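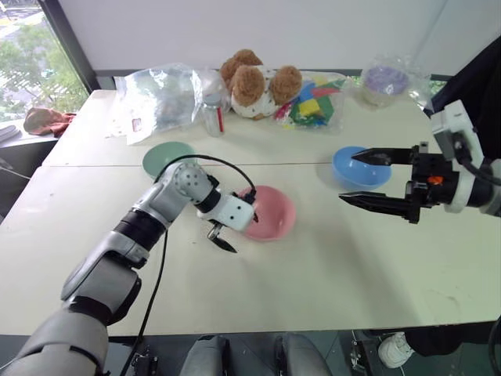

Poste de collecte à deux bras, série « bols » du projet Dedex.

Actualités > Projets > Apprentissage par démonstration

Dedex : la série des bols avance, et quelques nouvelles du tri

28/11/20

Depuis le mois de mai, notre petit groupe chez Plista enregistre des démonstrations pour le projet Dedex. Plusieurs lecteurs de la lettre nous ont demandé où nous en sommes, et je profite de ce numéro pour donner une réponse un peu plus complète que la dernière fois.

La série en cours concerne les bols en plastique. La tâche est simple à énoncer : il y a trois bols de couleurs différentes sur la table blanche, un vert pâle, un rose et un bleu clair, et les deux bras doivent les ranger l'un dans l'autre, dans un ordre donné au début de chaque essai. L'opérateur guide les bras à distance, le système enregistre les images et les positions des articulations, et l'essai est ensuite relu par une deuxième personne avant d'entrer dans la base.

À ce jour nous avons enregistré 568 essais pour cette tâche. Après relecture, 425 sont gardés. Les autres ne sont pas supprimés, ils sont mis dans un dossier séparé avec un mot qui explique le défaut : bol qui glisse, arrêt trop long au milieu du geste, mauvaise couleur prise en premier, perte de synchronisation entre les deux bras. Nous pensons que ces essais peuvent servir plus tard pour apprendre au système à reconnaître une erreur, mais cela reste à vérifier et je ne veux pas promettre trop.

Ce qui nous a donné le plus de travail, c'est le bord du bol. Les deux pinces n'ont pas la même forme : l'une est compacte, l'autre est plus grande, avec deux longs doigts pointus. Un opérateur habitué à la grande pince approche le bol par le côté et un peu bas. S'il fait le même geste avec la petite, il pousse le bol au lieu de le saisir. Nous avons donc demandé à chacun de faire 50 essais d'entraînement avec chaque bras, non enregistrés, avant de commencer une vraie séance. Le taux de rejet a baissé après cette mesure, surtout pour les nouveaux.

L'autre question est celle de la variété. Au début nous placions les bols toujours aux mêmes endroits, par habitude, et le premier modèle entraîné sur ces données allait chercher le bol rose là où il n'était pas. Maintenant les positions sont tirées au hasard par un petit script écrit par Jaanus Tamošiūnaitė. Il donne aussi des positions près du joint entre les deux plateaux de la table, que les opérateurs évitaient sans s'en rendre compte. Les objets du fond de la table changent aussi d'une séance à l'autre : les sachets, la peluche, le petit flacon. Ils ne font pas partie de la tâche, mais le modèle doit apprendre à ne pas s'en occuper.

Pour la lumière, nous avons décidé de ne pas fermer la fenêtre par un rideau. Cela complique la comparaison entre les séances du matin et celles de la fin d'après-midi, et nous en avons discuté longtemps avec les collègues de Pimuneck, qui préfèrent un éclairage constant. Notre choix est de noter l'heure de chaque essai et de garder la lumière du jour.

Du côté du tri, la version de travail de l'outil de relecture, que nous appelons Yu, permet maintenant de voir les vues des deux bras en même temps et de marquer un défaut avec une seule touche. Il reste 169 essais d'une série plus ancienne à relire avec cet outil. Les personnes qui ont déjà un accès peuvent prendre un lot directement dans la liste partagée, en écrivant leur nom à côté. Merci de finir un lot avant d'en ouvrir un autre.

La prochaine série portera sur les mêmes bols, avec un objet en mousse à déposer dans l'un d'eux. Le protocole est en cours d'écriture et les remarques sont les bienvenues jusqu'à la prochaine réunion du groupe.

14 partages | 3 commentaires

Contact | © Plista | Haut de page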